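Gripper comparison, paid operators wanted (short contract, on site)
Posted Dec 28, 2018
Location: Nandonton, ground floor lab, loading dock side
Type: temporary, part time or full time, starts as soon as we fill the seats

Need people to drive robot arms. Soon. We are comparing grippers for Volteven and we're short on hands, the schedule was written for a bigger team than we have.

What the project is

Ralleveck is a side by side test of gripper fingers and the controllers used to run them. Same tasks, same tabletop objects, different fingers, different controller, see what people can get done with each. Two arms per station. You run them by hand from the side of the bench, the software logs everything, you fill in a short form after each block. Then the fingers get swapped and you do it again.

Finger sets in the test: 4. Some have foam pads, some don't. One set is still being reworked and may show up late, so the order of sessions can change on short notice. Sorry in advance.

The plan calls for 2,649 logged trials before the end of May. We have 2,138 still to go. So yes, there's work.

What you'd be doing

Picking up small household type things, moving them, putting them in other things, handing from one arm to the other. Cups, blocks, utensils, tubes. Sounds easy. First couple of hours it isn't, the wrist camera view takes getting used to and most people grab short of the object. It comes. 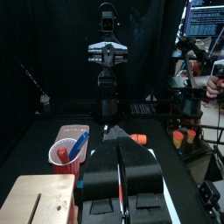

Wrist camera view, left gripper, with the second arm across the table.

Besides driving:
resetting the table to the layout sheet between trials
calling out a bad trial when you see one (dropped part, arm fault, wrong start position) so it gets flagged in the log
rating each controller for comfort and lag, plain words are fine
wiping down fingers and checking pads for wear at end of shift
now and then helping swap a finger set, hex keys, nothing heavy

You won't be writing code. You won't be asked to fix an arm either, if it faults you hit stop and get the bench lead.

Who we want

Over 18, allowed to work in the US. Steady hands. Patience, a lot of it, the same pick over and over is the job. OK sitting or standing at a bench for long stretches with short breaks. Normal or corrected eyesight, you need to read a monitor and judge depth from a camera picture.

No robotics background needed. We want a mix on purpose: some people who game a lot, some who never touch a controller, some from assembly or machine shop work. Left handed people please apply, we have hardly any and the numbers for the left gripper look lopsided without you.

Nice to have, not required: time on an excavator, crane, or drone, lab note taking, any soldering or bench work. If you've used the Hamdy controller before tell us up front. You can still take part but you go in a seperate group.

Who can't take part: anyone employed by a company that makes or sells grippers. Also anyone with a wrist or hand injury under treatment right now, ask us again when you're cleared.

Hours and pay

Shifts are up to 7 hours including breaks, morning or afternoon start. Minimum commitment is two shifts a week, more if you want them. Hourly pay, rate is on the sheet we send back with your screening form, same rate for everybody. Training time is paid. Trials that get thrown out are paid too, you're paid for the hours and not the score, so please don't rush to pad the count. Rushed trials are useless to us.

Parking in the rear lot. Bus stop across the street. There's a fridge and a microwave, no cafeteria.

Safety and paperwork

Closed shoes, long hair tied back, no loose sleeves or bracelets. Hands stay off the table while the arms are live, no exceptions, you will be sent home for it. Safety walkthrough is the first hour of day one.

Cameras record the table during trials and your hands may be in it. Consent form covers that. Video is used for the comparison and for the report to Volteven, names are not attached, you get an operator number. You can quit at any time and still get paid for the hours worked.

How to apply

Email the Ralleveck desk at the Nandonton lab, or drop a note at the front desk. Put GRIPPER OPERATOR in the subject line or it will get lost. Include:
days and times you can work
left or right handed
any controller, game or machine experience, one or two lines
how soon you can start

No resume needed, attach one if you have it handy. No cover letter please.

We call people in for a short tryout at the bench, paid, bring photo ID. You do a handful of picks with two different finger sets and we see if you like it. We'll answer everybody, may take a few days with the holiday. Seats go in the order people pass the tryout and we keep a backup list, so if you dont hear a start date right away you're probably on that.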